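Khairul Jugah
28th January

Wrist camera comparison, part two. Same gripper both times, and I'm only looking at what the camera gives me near the fingertips.

The parts are a hard drive in a blue caddy, held in a gray bracket, and a long light blue plastic piece with a ridged rail.

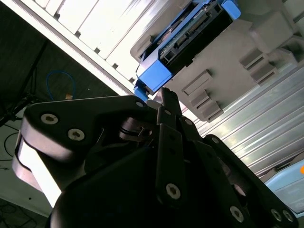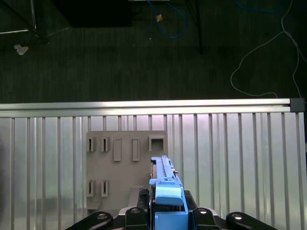

1 min read

1/ First one is the hard drive. The fingertip is almost at the bottom corner of the caddy and I can still see it clearly. The white slats at upper left are blown out. I'd drop the exposure before using this view for anything automatic.

2/ Second one is the light blue part, gripped between the two fingers in front of the slotted board. Exposure is fine. The part covers some of the board, so you lose slots you may want to line up on.

3/ The ribbed aluminum is in both views and it throws reflections. Merike Lapiņa at Callside suggested a matte sheet over it. I have one on order.

4/ Next is the Dralis controller against the Bandesine. Plan is 50 grasps on each, same parts, same start pose. I'll post the failures too.

5/ If you run a wrist camera this close to the fingers, tell me what lens you settled on.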